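How a Robot Learns to Pick Up a Toy Block

The Rakside kit is a robot arm for classrooms. It comes in one big box, and children from age 10 can use it with a teacher. On this page we explain what the arm does, and how it practices before it touches anything real.
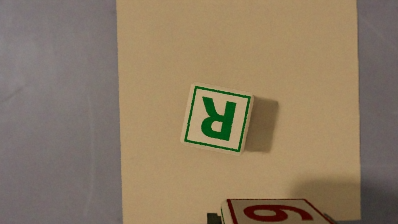
First, think about your own hand. When you pick up a letter block, you don't say to yourself "now I open my fingers, now I go down, now I close." You only do it. A robot must be told every one of these steps, or it must learn them by trying.

The Rakside arm has a gripper with two fingers. The fingers come from two sides and press the block between them. If they press too little, the block falls. If one finger comes down on top of the block, then nothing good happens at all!

Where does it practice?

Inside a computer. The kit has a program called Vultura, and in this program there is a pretend table, pretend blocks and a pretend arm. We call this a simulation. It is a little like a video game, but the player is the robot. Even the light and the shadows are made by the computer.

A block in the simulation can be dropped 400 times and it makes no noise. In our own test the arm made 1,153 tries in the simulation before we let it move a real block.

Why letters and numbers?

The robot does not know how to read. For its camera, a letter is only a shape with a color. And a shape can be turned. Take a 6 and turn it upside down - now it is a 9. You know which one it is if somebody tells you where the top is. The robot needs the same help, so in the lessons you will choose which side of the table is "up."

Try it without a robot

Put one block on a sheet of paper. Use only your thumb and one finger, and keep your arm stiff. Pick up the block and put it next to another one, but don't touch the other one. Now close one eye and do it again. Was it harder?

Questions about the kit can go to Kanyarat Noiphan at Rakside. Ask your teacher to help you write.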